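**Wax blocks vs pellets vs flakes, for somebody with cold hands and a small kitchen**

**mapleandthyme** wrote:

Hi everyone, long time reader and very occasional poster. I've been making container candles for my sisters and a few people at church for going on four years now, always with soy flakes, and I've finally worked myself up to trying pillars for the holidays. My aunt left me her molds (metal ones, lovely heavy things, one shaped like a pinecone that I'm scared of) and her notes say "block wax only" underlined twice, with no explanation whatsoever. That was how she was about recipes too.

So is there really a difference? I have a small kitchen and a pouring pot and I'm not a strong person. The thought of taking a chisel to a slab of wax at the counter doesn't thrill me. If pellets do the same job I would so much prefer to scoop. I'd like to pour in September so everything has time to sit before the craft fair.

Thank you in advance, you've all been so kind in the beginner threads!

---

**tallow_tom** wrote:

Welcome to pillars, you're going to love them! Your aunt was right, in my opinion, and I'll die on this hill. Block paraffin is what I learned on and what I still buy. The pellets I've tried always came out a touch softer, and I had trouble getting them to let go of a metal mold, which with a pinecone is going to make you cry.

As for breaking it up, put the slab in a clean pillowcase, take it out on the back step and drop it. Pick it up and drop it again. My grandkids fight over who gets to do it. Please no chisels at the counter, I have a scar on my thumb from that.

---

**Naylor_Lane_Candles** wrote:

I'm going to disagree with Tom, fondly, as I always do. The shape of the wax has nothing to do with how it behaves once it's melted. What matters is the melt point and what's been blended into it, and you can get a good firm pillar wax in pellets these days. I think when your aunt wrote that note the pellets in the shops were mostly container blends, so "block" was a handy way of saying "the hard stuff."

Read the label, look for the melt point, and for pillars I'd stay up near 60 C or a little past it. I pour all of mine from pellets and they slide right out, pinecones included, as long as I let them get properly cold first and don't go poking at them (I always want to go poking at them).

---

**tallow_tom** wrote:

We've been having this argument for years and you have yet to mail me one of these miraculous pellet pinecones.

---

**Naylor_Lane_Candles** wrote:

You have yet to send me your address, Tom!

---

**KumikoHonda** wrote:

May I offer a middle road? I'm a block person too, but I don't break anything. I melt my plain slab down one slow afternoon, color it, and pour it into small bar molds, and after that I have bars ready for the whole season. When I want to make a pillar I just take out what I need. No dropping, no chisel, and the color is already worked in, so I'm not chasing the same red three times and getting three different reds. For somebody with hands like mine (arthritis, both thumbs) it has been a real blessing.

I do holiday colors first, naturally. Small bars in a big bin look like this: 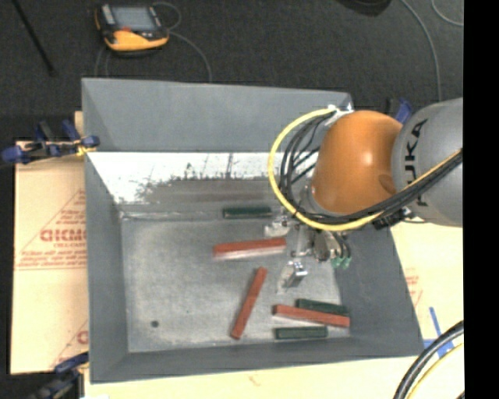
*Red and dark green, three of each.*

Let the bars cool completely before you stack them or they'll leave marks on each other, and keep the dark ones away from anything white. I learned that one with a batch of ivory tapers that came out looking like they had the measles.

If you write the dye amount on a strip of masking tape and stick it inside the lid of wherever you store them, you'll thank yourself next year. I keep mine on the cool side of the pantry next to the potatoes.

---

**mapleandthyme** wrote:

Oh Kumiko, I love this idea so much! It feels like making bouillon cubes. Can I ask what you use for the bar molds? I have a couple of silicone loaf pans but they seem big, and the little ones I've seen for soap are all roses and seashells.

---

**KumikoHonda** wrote:

Plain silicone soap bar molds, the kind with no pattern at all. Mine are from Mundomton, the mail order place, and I've had them so long the bottoms have gone cloudy. Anything straight-sided will do. If all you can find is seashells, use the seashells, dear, you're only going to melt them again!

---

**wickedly_good** wrote:

I hate to be the grump, but doesn't this mean you're heating everything twice? I was always told dye and fragrance both suffer if you keep cooking the wax. I tried premade color bars one winter and my green went a bit brown on the second melt. Could have been my stove, it runs hot.

---

**KumikoHonda** wrote:

You're not being a grump at all, it's a fair point. I never put fragrance in the bars, only color, and the fragrance goes in at the final pour. For the melt I go low and slow in a double boiler, and I haven't had trouble with browning, though I'd believe it of a hot stove. Green does seem to be the fussy one. Mine gets a tiny bit deeper the second time, which I like for Christmas, but if you want a bright spring green I'd color it fresh.

---

**kohei_kudo** wrote:

Agree with wickedly on the dye. It depends on the kind, too. I had good luck reheating with the Ullex chips and poor luck with a liquid dye whose label fell off, so I can't even warn you away from it.

One more practical thing for the original poster. Work out how much wax each mold takes before you make a season's worth of bars. Fill the mold with water, pour it into a measuring jug, dry the mold VERY well, and figure nine tenths of the water weight in wax. My biggest pillar mold holds 802 ml, so that's a bit over 720 grams, plus extra for the top-up when the middle sinks. And it will sink. Keep a little of the same color back for it.

---

**tallow_tom** wrote:

Good advice from Kohei, the sinkhole gets everybody. Poke a few relief holes around the wick once it's skinned over and then top up.

I'll admit Kumiko's bars are a neat trick. I still say there's nothing like a slab hitting the back step.

---

**mapleandthyme** wrote:

You are all wonderful. I've ordered one slab (sorry Naylor Lane, I have to respect the double underline, but I'm going to try your pellets in the plain round mold so I can compare) and two plain bar molds. I measured the pinecone with water last night and it leaks at the seam, just a slow drip by the base. Is that a putty thing or do I need to worry?

---

**Naylor_Lane_Candles** wrote:

Putty thing! Mold sealer all the way around the base, press it in with your thumb, and stand the whole mold on a baking tray in case. Water sneaks through gaps that wax will often seal by itself as it cools, so a slow drip isn't a disaster. And do report back on the pellets, I want it in writing where Tom can see it.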